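Coffee table

A coffee table is the long, low table that lives in front of the sofa and collects whatever you had in your hands when you sat down.

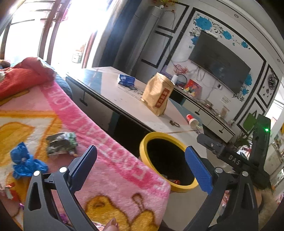
A coffee table with a glossy pale top and a grey drawer, with a paper bag on it and wrappers on the blanket beside it.

I've been looking after this entry for a while now, and I'll admit I'm fond of the subject (I own two of them, in one small apartment, so you can guess where my sympathies are). What follows covers the low living room kind only. For the little tall ones that stand at the arm of a chair, see Side table.

Name

People will tell you the name comes from coffee being served on it, and fair enough, but in my house it's mostly snacks and mail. You'll also hear "cocktail table," especially in furniture stores. My old neighbor Theano Balaskas only ever called hers "the low one," as in "put it on the low one," and everybody in the building understood her perfectly.

Shape and height

Most are rectangles, longer than they are wide, and the top usually sits near the height of the sofa cushions or a little under. Ovals and rounds are kinder to shins! Squares look great in a big room and are a pain in a narrow one, where you end up shuffling sideways with a plate in each hand.

Tops come in wood, glass, stone and all kinds of coated board. I like a pale glossy top myself. It bounces the light around and wipes down fast, though crumbs and other dark little bits show up on it right away. Some models mix colors, with a darker section toward each end or a black edge running around a light top.

Storage

Plenty of coffee tables have drawers, and this is where families split. One camp keeps remotes, batteries and playing cards in there. The other camp (mine) opens the drawer twice a year and finds takeout menus. A shelf underneath does the same job, except you can see the mess.

The Plurnis, a long drawer model sold by Chatzigeorgiou, gets mentioned a lot on our talk page. Custódio Seixas measured his for this article and got 432 millimeters from floor to top, which suits a low sofa nicely. He also reports that the drawers stick in August.

The floor around it

Anything spread beside a coffee table becomes part of it. A plush blanket next to the table makes a good place to sit, play or eat, and candy and snack wrappers gather there just as fast as they do on the tabletop. Small foil pieces are the worst, as they get down into thick pile and hang on. I pick up the big wrappers first, lift the clothes and toys off, then fold the blanket in toward the middle and shake it out over a trash can. Vacuuming comes last, with the blanket out of the way.

For the top, clear it completely before you wipe. Paper bags of food can be folded over and moved to the kitchen. A damp cloth and then a dry one is enough for a glossy finish, and I'd stay away from anything gritty.

See also

Side table
Ottoman
Throw blanket
TV stand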